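Home Posts Replies Media Search
Search posts Go

Filed under: recording / mixing / drums

Thandeka Dlamini
22/03/2021

Thread on how the drums on the new Skitora EP were put together. Settings and signal path, no gear photos.

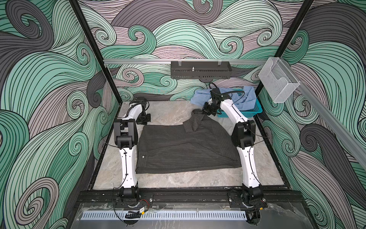

Kit first. Maple shells, 22 inch kick, one rack tom, one floor tom. The band wanted the same snare on every song and I talked them into 2. Brass for the fast songs, birch for "Ornum" and "Gil".

Tracked at Vundale in November. The live room is narrow with a low ceiling, so cymbals build up fast over the kit. We moved everything toward the long wall and hung blankets behind the drummer. The top end calmed down a lot.

Overheads are a spaced pair, small diaphragm condensers, both measured to the center of the snare with a piece of string. If the distances don't match, the snare pulls to one side and you end up nudging files later.

Kick has a dynamic inside and a condenser outside. The inside mic was delayed to line up with the outside one, then flipped to check. Whichever polarity has more low end wins. I high-passed the outside mic at 60 Hz. The inside one already had enough down there.

Room mics were the hard part. A pair at knee height facing away from the kit, compressed on the way in. I would not usually commit to that, but Hagos Kumsa (drums) hits very evenly and the gain reduction hardly moved.

On takes: we kept 6 full passes of each song. Most of what you hear is one pass with fills dropped in from another. No grid editing on "Gil". The tempo drifts up going into the last chorus and the guitars were tracked to it, so it has to stay.

Samples: a single one, under the brass snare, fast songs only. It was recorded from the same drum at the end of the session with the heads still in tune. Mixed low. Mute it and you lose a bit of length and very little attack.

Drum bus is an opto compressor, slow attack, 2 dB at most, then a tape plugin with the noise turned off. The parallel bus is kick, snare and toms only. Sending cymbals to it made the choruses sound smaller.

Several people asked about the gated reverb on "Ornum". It's the Vundale stairwell. Speaker at the bottom, mic on the landing, gate keyed from the close snare track. Five tries to get the hold time right.

Stems for "Gil" go up once the band signs off on them. The session was 48k, and I'll post the tempo map along with the files.

Replying to a question on tom mics: dynamics, top only, gates drawn by hand.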